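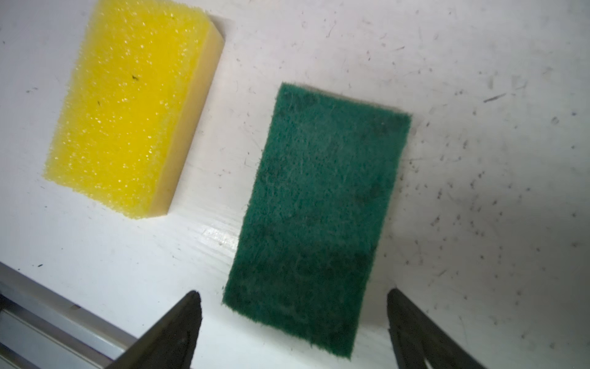
How does a sponge clean a table?

Almost every kitchen has a sponge near the sink. It looks simple, but there is a lot of science in it.

What is a sponge made of?

The first sponges people used came from the sea. A sea sponge is an animal that lives fixed to one spot on the bottom of the ocean. People dived for them, dried them and used their soft skeletons for washing.

Most sponges in the shops today are made in factories. Some are made from cellulose, a material that comes from plants such as trees. Others are made from a kind of plastic foam. To make foam, gas bubbles form in a liquid mixture, and the mixture sets around them. The spaces left by the bubbles are called pores.

Why does a sponge hold water?

Water sticks to itself, and it sticks to lots of other things too. When a sponge touches a puddle, water creeps into the tiny spaces inside. Scientists call this capillary action. It also happens when you dip the corner of a paper towel in a drink and the wet patch climbs upwards.

When you squeeze a sponge, the spaces get smaller and the water is pushed out. When you let go, the sponge springs back and there is room for water again.

What is the green part for?

A soft sponge is good for spills. It is not much help with porridge that has dried on a bowl. For that you need something rough. A green scouring pad is made of thin, tough fibres tangled together, a bit like felt. Many pads also have tiny hard grains stuck to the fibres. Rubbing with something rough is called abrasion, and it scrapes the stuck food away.

Scouring pads can leave scratches. Ask an adult before you use one on a non-stick pan, a shiny benchtop or anything painted.

What does the soap do?

Oil and water don't mix, so water by itself slides past grease. Each tiny piece of detergent has one end that holds on to water and another end that holds on to oil. The detergent surrounds the grease in little drops, and the water carries them off.

Try it yourself

You will need a clean sponge, a measuring jug, a bowl and 400 mL of water.

1. Pour all the water into the bowl.
2. Put the sponge in and squeeze it under the water so the air bubbles come out. Let go and wait until it has filled up.
3. Lift the sponge out and let it drip over the bowl.
4. Pour the water left in the bowl into the jug and read the number.

Take that number away from 400. The answer is how much water your sponge was holding. When Ximeng Tang's class in Dorham tried it, one group had 277 mL left in the bowl, so their sponge had soaked up 123 mL.

Looking after a sponge

Germs like damp places with bits of food in them. Rinse the sponge when you have finished, squeeze it hard and stand it where air can reach it. Throw it out when it smells bad or starts to fall apart.

Words to know

Pore: a tiny hole
Abrasion: wearing something away by rubbing
Detergent: a cleaner that helps water wash away grease

Written by Ulla Ahonen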